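Trevine Kitchen Library: progress report, second period
To: Verna Rosenthal, Grullora Fund
From: Gwendolyn Ostrowski
Covers up to end of July

Verna, sorry this is later than agreed. Written between sessions so forgive the note form. Budget lines at the bottom, Juniper has checked them.

Where we are

Borrowing shelf open. Tabletop sessions running at Trevine and now at Ifans as well. Plollemance still not started, see further down. The grant is paying for what we said it would pay for, with one change I need you to approve (storage, under Money).

Quick reminder of the scheme as there are new people on your side. Families borrow everyday kitchen and table things, bowls, cups, plates, utensils, plus play food for the little ones. They come to a session first, lay things out, sort them, talk about what goes where, clear away. Then they take a set home. The sessions were meant to be the small part and the lending the big part. In practice people want the sessions.

Trevine

Morning session is full and has a waiting list. Afternoon session is patchy, started well and dropped off once the school term got busy. Domingo moved it to 3 o'clock to catch pick-up time and that helped a bit. We will leave it there through the autumn and look again.

What parents tell us is that the clearing away is the useful bit. We had it down as five minutes at the end. Domingo now gives it nearly half the session and has cut the story. I was doubtful but sat in twice and he's right, the children who won't join in with anything else will put a cup away if there is a place for it.

Less good: the tap in the back kitchen. Reported in spring, reported again. We are washing up in the other building and carrying everything across, which eats time and is how we lost two bowls. Landlord says parts on order.

Ifans

New since the last report. Arlo Halvorsen runs it. Smaller room, carpet, one decent table. First sessions were quiet, then the health visitor started mentioning us and it picked up. Arlo wants to keep the group small and I agree, though it does mean the numbers will not look like Trevine's and I'd ask the panel not to compare the two directly.

Ifans has no cupboard we can lock so everything travels. Arlo brings it, takes it away again. Works, but depends on Arlo having the car.

What is on the table

You asked last time what families actually handle, and whether it was too toy-like. It's a mix. Crockery in soft colours, a few cups, proper utensils, and play food alongside. We tried a table of real crockery only and the under-threes drifted off. We tried play food only and the older ones did. Mixed is the answer for now and that is how both sites do it.

The layout is loose on purpose. Bowls and plate go down, food and bottles go wherever, and the sorting starts from there: what's food, what's a dish, what goes in the bin. The banana peel does a lot of work in that last one. Ketchup is the favourite by miles and always ends up on a plate. Small round things are kept for the supervised table only, they don't go out in the borrowing sets, this was raised by your safeguarding lead and it is now written into the session sheet.

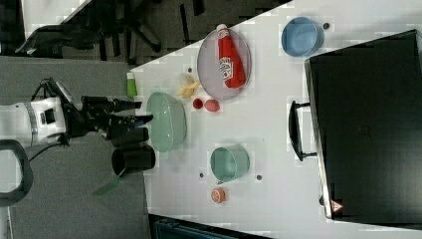

Borrowing sets

Sets go out for a fortnight. Most come back on time, most come back clean. Some come back with extra things in, we have gained a very nice ladle. Juniper does the checking in and has a card for each set listing the contents so nothing gets argued about.

Breakages lower than we feared. The cups take most of it. Spatulas vanish. I've stopped chasing single items because the phone calls cost more than the spatula, and I would rather the family came back.

One thing that did not work was the recipe card in every set. Nobody used them, a few parents said it felt like homework. Dropped. We have the remaining cards if the Fund would like them for anything.

Plollemance

Not started and I want to be straight about why. The room we were promised went to another group. The second room has stairs and no lift, so no good for buggies. We have now been offered the side room at the chapel hall, mornings only, from September. Arlo has been to see it: dry, warm, enough sockets, tables fold and are heavy. Rent is a bit over what we budgeted. I think we take it.

If it falls through I'll propose moving the Plollemance money into a second Ifans group. Would need your say-so by the end of the summer really, otherwise we lose the helpers we've already spoken to.

People

Juniper Haverford, lending and records, hours unchanged. Domingo Escobar, Trevine sessions, has done his food hygiene refresher. Arlo, Ifans, and would take on Plollemance for the first term. Me, everything else including this. We are short of one pair of hands on full mornings. Advertised locally, two enquires, one interview to come.

Money

Utensils and crockery: £2,000 budgeted, all spent. Includes replacing the cups.
Room hire, Ifans: £1,000 budgeted, on track.
Storage: £1,000 budgeted for fixed cupboards. Not spent. This is the change. Fixed cupboards make no sense with one site where we can't fix anything to the wall and another we haven't got the keys to. Asking to spend the same line on hard cases and stacking crates that can go in a car and be wiped down. Same total, no extra ask.

Receipts are with Juniper, scanned, can be sent over whenever you want them.

Things that worry me

The car. If Arlo's is off the road Ifans doesn't happen. Looking at whether the school minibus could do a drop.

Washing up at Trevine, as above.

Waiting list. Turning people away from the morning session is bad for us in a small place, word gets round. A second morning would fix it but needs the extra person.

Feedback forms. Return rate is poor and the ones we get are all nice, which doesn't tell you much. Domingo suggests asking one question out loud at the end and writing down the answers. We'll try that from September and send you the notes in place of forms, if the panel is OK with it.

Next period

Open Plollemance, or decide that we aren't.
Cases and crates bought, once you approve.
Second morning at Trevine if the interview goes well.
Review what is in the borrowing sets, probably fewer items per set. Parents say there's a lot to keep track of.
Tap!!

What I need from you

Yes or no on the storage change.
Yes or no on the higher rent at Plollemance, I'll send the exact figure when the hall confirms it in writing.
The date of the panel, I have two different ones in my emails.

You're welcome at any session, Trevine mornings are the liveliest. Let Juniper know beforehand so theres a parking space.

Gwendolyn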